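Guide de mise en place – Point de tri de bureau Clernico

Section 4. Installer la corbeille et trier ce qui traîne autour

Cette section concerne la corbeille ronde en maille métallique, modèle Sosia, placée dans un angle de pièce. Elle suppose que les étapes de la section 3 (choix de l'emplacement, nettoyage du sol) sont terminées.

4.1 Poser le sac

1. Ouvrez le sac et secouez-le une fois pour décoller les parois.
2. Descendez le fond du sac jusqu'au fond de la corbeille. Chassez l'air avec la main à plat.
3. Rabattez le bord du sac par-dessus le bord de la corbeille, sur tout le tour. Prévoyez 80 mm de rabat au minimum.
4. Laissez le surplus pendre à l'extérieur. Un sac trop grand fait des plis et gonfle par endroits ; cela ne gêne pas l'usage.

Note – Les sacs fournis font 19 litres. Ils sont translucides, ce qui permet de contrôler le contenu sans vider.

5. Placez la corbeille contre le mur, ouverture dégagée. Les bouteilles d'eau en plastique vont dans le sac, debout ou couchées. Un flacon de comprimés resté au sol se ramasse à part : voir 4.3. 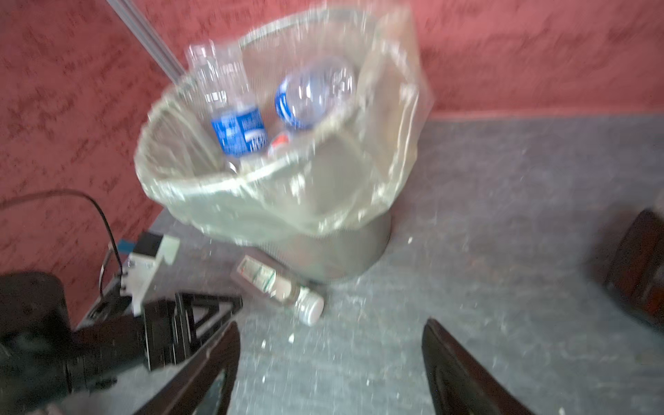
4.2 Dégager le sol

1. Ramassez d'abord les objets qui ne sont pas des déchets. Une calculatrice, un chargeur ou une agrafeuse posés près de la corbeille partent facilement avec le reste.
2. Rangez ces objets sur le bureau ou dans le bac « À rendre » avant de toucher aux bouteilles.
3. Vérifiez le pied des murs et l'angle. Les petits bouts de papier s'y logent, surtout le long des profilés en aluminium.

Attention – Ne jetez jamais un appareil électronique dans la corbeille, même s'il ne s'allume plus. Une calculatrice de bureau contient souvent une pile bouton. Déposez-la au point de collecte des petits appareils.

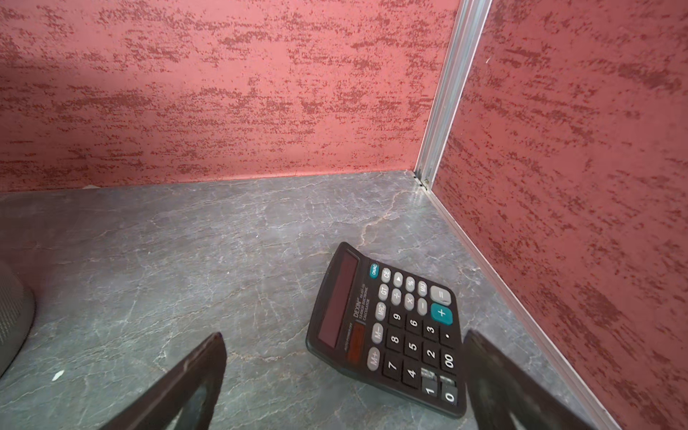 Rosine Joly demande s'il faut retirer la pile avant le dépôt. Chez Wilczyńska, écrit-elle, les calculatrices hors service étaient remises entières et on ne lui a jamais fait de remarque. Réponse : si le compartiment s'ouvre sans outil, retirez la pile et mettez-la dans le bac à piles. Sinon, remettez l'appareil tel quel.

4.3 Trier les bouteilles et les flacons

1. Rassemblez les bouteilles vides devant la corbeille.
2. Videz le fond de liquide à l'évier. Ne le versez pas dans le sac, la maille ne retient rien en cas de fuite.
3. Écrasez la bouteille dans la longueur, puis revissez le bouchon.
4. Mettez de côté les flacons de médicaments. Les comprimés restants retournent en pharmacie, dans leur flacon fermé.

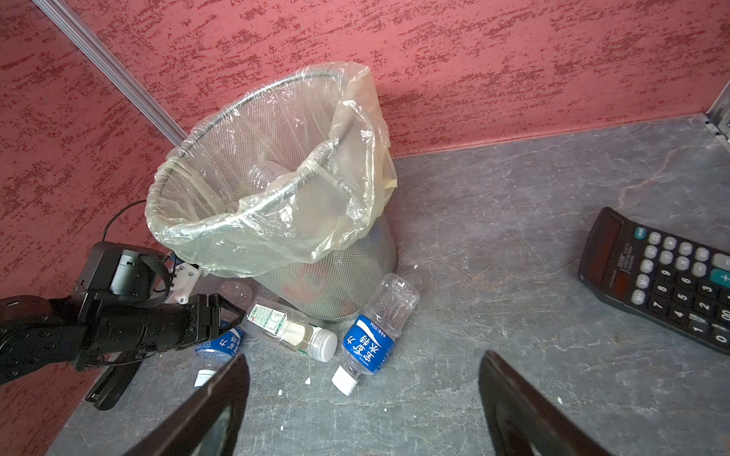

La capacité dépend beaucoup de la façon de remplir. Une bouteille non écrasée prend la place de deux ou trois autres, et il faut alors changer de sac plus souvent. Quand il reste des bouteilles couchées au pied de la corbeille alors qu'une autre est déjà dedans, terminez par celles du sol avant de juger si le sac est plein. Relevez aussi le côté où le film forme de gros plis : s'il retombe vers l'ouverture, les bouteilles s'y accrochent. Ne dépassez pas 700 g de contenu par sac.

4.4 Contrôle final

1. Regardez le sol de face puis de côté. Sur un sol gris veiné de blanc, les miettes et les fragments clairs se confondent avec le motif.
2. Passez une balayette souple dans l'angle, puis le long de la plinthe.
3. Laissez 300 mm libres devant la corbeille.
4. Notez le changement de sac sur la fiche Wandholm (annexe B). 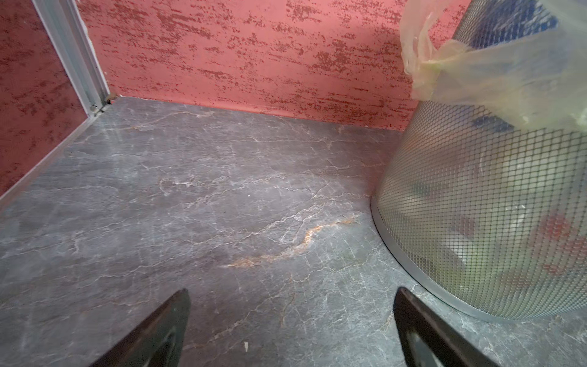
Bogdan Michalski signale que la balayette souple laisse passer les plus petits fragments et qu'il obtient un meilleur résultat avec un chiffon microfibre à peine humide, passé du mur vers le centre. Les deux méthodes conviennent. Évitez en revanche l'éponge abrasive – elle marque le revêtement.

Pour le remplacement de la corbeille, passez à la section 5.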